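Food & Home | Home Cooking

Cooking From the Same Page
A recipe swap that began with one jar of sesame paste

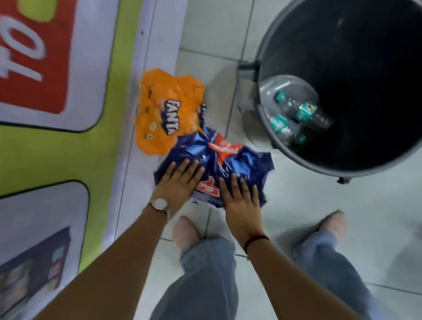
How the swap works

Every other month, a group of home cooks picks one ingredient and agrees to cook with it. Each person brings a finished dish and a written recipe. The dishes get eaten that night. The recipes go into a binder, and from the binder onto a shared page that anyone in the group can print.

Kai-wen Kong started it in April, after buying a jar of sesame paste too big for one household. He gave half to a neighbor and asked what she would make with it. She made cold noodles. He made cookies. By the next round there were 10 cooks at the table.

The rules are short. A recipe has to be one you have cooked at least two times. It has to fit on a single page. If it came from a cookbook or a relative, you write that at the top.

"People leave things out when they cook from memory," Kong says. "You ask how much salt and they say enough. Writing it down makes them measure."

What people bring

The sesame round produced a dipping sauce, a salad dressing, a loaf cake and five versions of noodles. The noodle recipes were close on paper and tasted very different. One used black vinegar, another used lime, and one had so much garlic that it was moved to the far end of the table.

Eggplant was harder. Several cooks had never bought one. Kong salted and pressed his for an hour, then fried it in a shallow pan with ginger. The dish that went first was a plain roasted eggplant, mashed with yogurt and served on toast.

Starting your own

Choose something cheap that keeps well for the first round. Dried beans, cabbage and oats all work. Set the date before you choose the ingredient, and ask for recipes a day ahead so that anyone with an allergy can read them.

Kong's group is doing cabbage next. He plans to make dumplings and has cooked them once so far, so he owes the binder another batch.

More in Home Cooking
Five Soups That Start With an Onion
Does Your Freezer Need a List?
A Better Way to Store Fresh Herbs
Reader Recipes: Weeknight Rice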